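How to Look After a Robot Hand
By Jeanie Jardine

Robots in films are looked after by geniuses in dark laboratories. Drustance is looked after by Fung-ping Wan, who has a damp cloth, a set of small screwdrivers and a mug of tea that she is not allowed to put anywhere near the robot.

Drustance is a robot arm. It has no head, no legs and no opinions. What it does have is a hand, and the hand is where nearly all the trouble comes from. If you had one hand and used it all day to pick up things that belonged to other people, yours would need attention too.

What is a gripper?

Engineers call a robot's hand a gripper, because it grips. (Engineers are sometimes very good at names.) It doesn't look much like your hand. It has no thumbnail and it can't wave.

The big rounded part at the top is called the housing. It is a hard shell, and it keeps dust and fingers away from the parts inside. A long black finger hangs down from it, curved like a paddle. Beside the finger is a pad covered in a fine criss-cross pattern, and sticking out under the pad is a row of short rubber pegs with blunt ends.

Look at the bottom of your trainers. You'll probably find a pattern there as well. Smooth things slide over each other easily and bumpy, rubbery things don't, and this is as true for a cup in a robot's grip as it is for you on a wet path.

Near the hand, at the wrist, there is a small camera. It gives Drustance a very good view of its own finger and whatever is underneath, which on a Monday morning might be some white marble with grey veins in it.

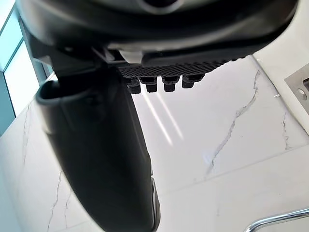
The morning check

Before Drustance is allowed to do anything, Fung-ping goes through her list. The list is taped inside a cupboard door and has seven jobs on it. She has done them so often that she no longer needs the list, and she reads it every time anyway.

Job one is to make the robot safe. She presses the stop button and checks that the arm really has stopped. A robot arm doesn't know the difference between a cup and an elbow, so grown-ups who work on robots never put their hands in one that might move. Children don't put their hands in one at all, even if they are extremely careful children.

Job two is to wipe the pad. Dust gets into the criss-cross pattern, and so does anything sticky. A dusty pad lets things slip. A jammy pad has the opposite problem and won't let go.

Job three is the rubber pegs. Fung-ping looks at each one for splits and gives it a gentle wiggle. A peg that wobbles gets fixed straight away. A peg that has come off completely gets looked for under the furniture.

Job four is screws. Motors make tiny shakes, and tiny shakes undo screws very slowly, a bit at a time. A screw can sit there for weeks looking perfectly tight and be thinking about leaving. Fung-ping tests each one with a screwdriver.

Job five is the cables. They carry electricity and messages, and they need enough slack to bend when the arm bends. Too little slack and they get pulled. Too much and they catch on things, like a dressing gown cord on a door handle.

Job six is cleaning the camera, with a soft cloth kept only for that. One greasy thumbprint on the lens and the whole world goes foggy. Shiny things can be a nuisance as well. Bright light bouncing off a polished surface makes streaks, and a computer may have to work quite hard to understand that a streak is not an object it can pick up.

Job seven is everyone's favourite.

The squeeze test

How hard should a robot squeeze? It depends what it's squeezing. A brick can put up with a lot. An egg can't, and the person who finds this out has to clean up the egg.

When Drustance was first set up, Josué Peixoto spent 18 days teaching it how hard to squeeze. He started with the gentlest squeeze the gripper could manage and went up in small steps, writing down every try in a notebook. By the end he had written down 2566 tries. He says he doesn't dream about cups any more.

These days the test is much shorter. Drustance picks up something ordinary, holds it still for as long as it takes Fung-ping to say "one elephant, two elephants, three elephants", and puts it down again. If the thing slides, the grip is too weak or the pad needs another wipe. If the thing gets squashed, the grip is too strong, and an apology is owed to whoever brought it in.

Cups make good test objects. They're round, so there isn't a handy flat side to grab, and they might turn up standing on their base or lying on their side. A white one with a few scuffs and some pale, curly lines on it will do very well. It doesn't have to be the best one in the cupboard. In fact, please don't use the best one in the cupboard.

With the cup on its side, the gripper can trap it between the patterned pad and the long black finger. 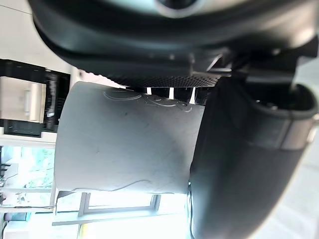 Does a robot know when its hand is broken?

Sometimes it can tell. Many robots measure how hard their motors are working, so a jammed finger can set off a warning. A loose screw or a worn rubber peg may not change those measurements at all, so a person still has to look.

When something wears out

Rubber goes hard and shiny as it gets old. When the pegs on Drustance start to do this, Fung-ping takes them off and fits new ones. Then the squeeze test has to be done again from the start, because new rubber is grippier than old rubber and the robot has got used to the old sort. You might have felt something similar in new socks.

She writes the change in the logbook with the time next to it. Catriona Drummond, who works in the afternoons, reads the logbook before she touches anything. If Drustance suddenly starts holding things oddly at half past two, the first question is always "What did we change this morning?" The answer is usually in the book, in Fung-ping's very small handwriting.

Try it yourself

You'll need a plastic cup, a pair of kitchen tongs and two thick elastic bands. Pick up the cup with the tongs and count how many elephants you can hold it for. Now wind an elastic band around each end of the tongs and try again. Next, lay the cup on its side and see whether that makes it easier or harder.

Write down your results. You can stop well before 2566.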